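Robot Software Seminar, Unit 7: What a Garment Policy Learns
Notes by Pramila Vishwakarma

Read the Kerr handout on action spaces first. I will assume you know what behavior cloning is and that you have trained at least one small policy that failed.

7.1 The claim

The usual pitch goes like this. Give a person a hand-held gripper with a camera on it, let them handle clothes in ordinary bedrooms, recover the gripper path from the video, and train a policy that maps images to motion. No robot is needed during collection, so you get many homes cheaply. I accept the cheap part. The rest needs more checking than it usually gets, and most of the checking is software work.

7.2 What the camera gives you

Everything downstream depends on the pose track. If the tracker is off, the action labels are off, and the network will fit them anyway. Loss curves will look fine. Training loss tells you that the model agrees with your labels, and your labels came from an estimator you may never have tested.
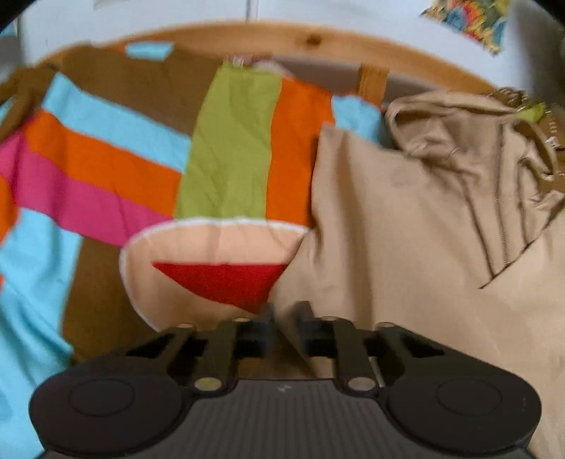
Blur is the first thing to look for. A fast wrist turn smears edges, feature matches drop, and the tracker leans on the inertial data until it finds its place again. Many pipelines then smooth over the gap and write out a clean curve. Please don't trust a clean curve. Plot the match count beside it.

The second thing is cloth that moves. Structure-from-motion methods like a rigid world, and a bed is a poor one. A bold quilt offers plenty of corners and edges, and all of them shift when somebody tugs the fabric. Walls and furniture are safer anchors, but they leave the view as soon as the gripper goes down to work.

In our Killico set we began with 2661 clips. The filter threw out 131 of them for lost tracking. Quang Lục argued that this was a good result. I argued that it only counts the failures the tracker admits to. We still disagree, and you should read both memos.

7.3 Perception for folding

A plain garment is harder than a patterned one. With one color and soft wrinkles, a keypoint model has to find shoulders, cuffs and hem mostly from outline and shading. Sleeves that lie across the body hide the outline. Ask of any published keypoint score: how were hidden points labeled, and were they scored at all?

Segmentation has its own trap. When a bed cover and a jacket are the only large cloth regions in view, a model can do well by learning "the thing in the middle". Move the garment to a corner and test again. Giorgia Bianchini ran this on the Grestero baseline in May, and the mask quality fell badly enough that we dropped the baseline from the course.

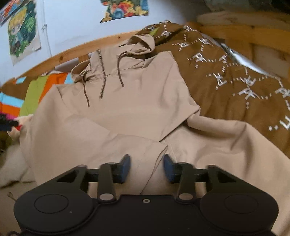

Depth deserves a short warning too. Stacked layers of cloth differ in height by very little, and a wide lens on the wrist makes this worse toward the edges. If your grasp planner needs to know which layer is on top, say how it knows. "The network handles it" will lose you points.

7.4 Control and timing

Hand demonstrations carry the delay of a human arm and none of the delay of your robot. The policy sees an image, predicts a chunk of motion, and by the time the motor driver gets it the image is old. Þórarinn Skov's controller shifts the chunk forward to make up for measured delay. Measure it yourself, on your own machine, with the camera load you really plan to run. A number copied from a README is worthless.

Gripper width is a separate channel with separate lag. Check it separately.

7.5 Evaluation

Twelve trials on one jacket is a demo. I have reviewed papers with less. For the Curketti exercise, run 12 trials per garment, fix the starting layouts before you train, and report every trial, including the ones where you stopped the arm by hand. Count those stops as failures.

Due before Unit 8: one page on how your tracker could be wrong without telling you, plus the plot from 7.2. Send code questions to Anong Nakpan.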